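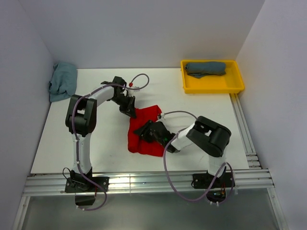

November, C. Danzer

Lultix fingers v Fonico fingers, red cloth, both arms. Same controller settings for both sets, grip force at 40 to start.
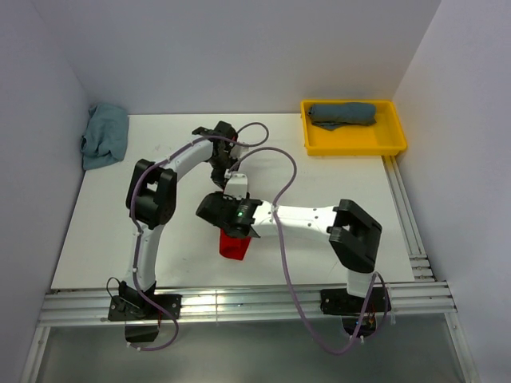

Do we need a new camera mount for the Fonico set? Only if the tips hide the fold at full open — check wrist view first.

Wrist exposure at 4000, glare off the tabletop still a nusiance. Try 660 next.
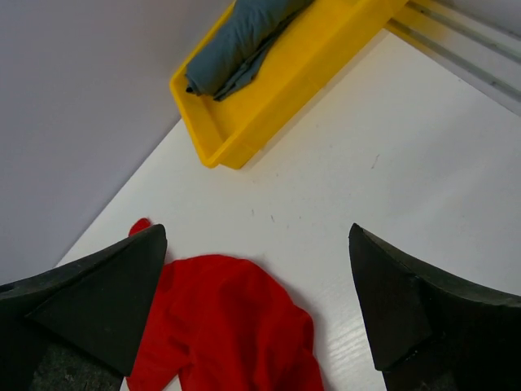
Cable loops want shortening, ask Fevlow for clips.
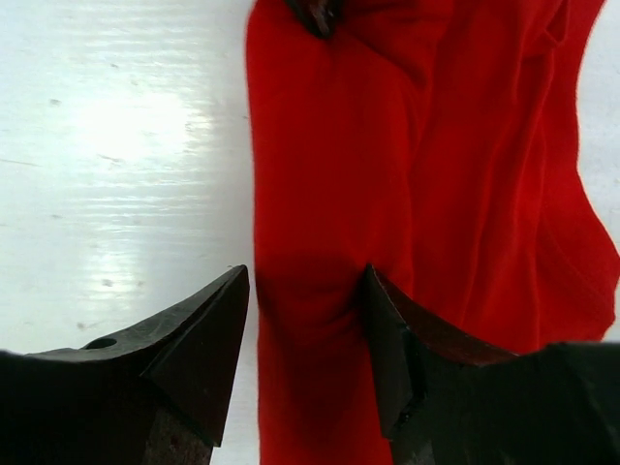

Log 484 is the one to keep. Pad wear to check tomorow.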